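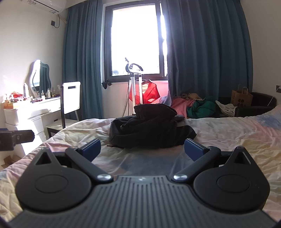 Why does a motorcycle lean when it goes around a corner?

A motorcycle leans so that it can turn without falling over. When any vehicle turns, its weight tries to keep going straight ahead. A car has a wheel at each corner to hold it steady. A motorcycle has only two wheels, one behind the other, so the rider must tip the machine toward the inside of the turn to stay balanced.

How the lean begins

At very low speeds, a rider turns the handlebars much as you would on a tricycle. At higher speeds, the rider gently pushes forward on the handlebar grip on the side of the turn. To go left, the rider pushes the left grip. The front wheel points a tiny bit to the right for a moment, and the motorcycle tips to the left. This is called countersteering. People who ride bicycles do it too, often without knowing.

What the tires do

Look at a car tire from the front and you will see that it is nearly flat across the bottom. A motorcycle tire is rounded. When the motorcycle leans, it rolls onto the side of the tire, and the rubber still grips the road. The part touching the ground is called the contact patch. Sand, wet leaves and ice can make a tire slip, and riders slow down before they reach them.

How far can it lean?

The answer depends on the speed, the curve, the road and the motorcycle. A faster ride around the same curve needs more lean. Wide touring motorcycles have low parts, such as footboards, that may scrape the road if they lean too far. Racing motorcycles carry their parts higher.

Visiting the Thibodeaux Motorcycle Museum

The Lean and Turn display is in Gallery 3. Children may sit on the Diveck 903, which is fixed to a tilting stand, and feel how a lean begins. The stand moves slowly and stops at 17 degrees. An adult must stay beside each child. Talks for school groups are given by Everett Nakamura, Education Officer, each morning in March at 10:30.

Words to know

Countersteering: pushing a handlebar grip to start a lean.
Contact patch: the part of a tire that touches the road.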